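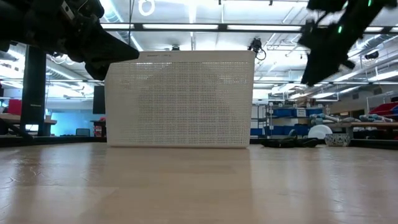
¿Hace falta haber jugado torneos para apuntarse? Basta con que sepas mantener un peloteo desde el fondo y contar los puntos de un set, del resto nos ocupamos nosotros.

Soy Nilmini Barua y llevo la liga de tenis de aficionados del club Staderano. Busco jugadores y jugadoras para la liga de otoño, que es la parte del año que más me gusta (ya no te derrites a las seis de la tarde y las pistas de Utwood por fin están libres entre semana). Tenemos 40 plazas y 16 ya están cogidas por gente que repite desde junio, así que si te lo estás pensando, ¡escríbeme ya!

Cómo va la cosa: grupos de ocho por nivel, un partido por semana, al mejor de tres sets con súper tie-break en el tercero. El día y la hora los pactáis entre vosotros. Los dos primeros de cada grupo suben y los dos últimos bajan, y al final hay cuadro eliminatorio para quien quiera seguir. Yo el año pasado bajé y sigo viva -- en el grupo de abajo hasta me lo pasé mejor.

La inscripción son 54 euros e incluye pista y bolas. La luz va aparte, se paga en la máquina de la entrada. Para menores de 16 hay otra liga, la lleva Hafiz Chin los sábados por la mañana, preguntadle a él directamente.

También necesito dos personas para arbitrar el cuadro final en la pista Ranasinghe. Está pagado (poco, no os voy a engañar) y no pido título, solo que conozcas el reglamento y que no te tiemble la voz al cantar una doble falta. Si has arbitrado dobles, mejor todavía, que ahí siempre hay lío con quién resta.

Para apuntarte, deja tus datos en el mostrador del club o mándame un mensaje por Jornora con tu nombre, tu nivel más o menos y las tardes que tienes libres. Si no sabes qué nivel poner, cuéntame cuánto llevas jugando y te coloco yo; después de la primera jornada se puede cambiar de grupo sin problema.

Ah, y zapatillas de tierra batida, por favor. Con suela lisa de correr no se entra en pista.

Nilmini
Publicado el 2022-08-23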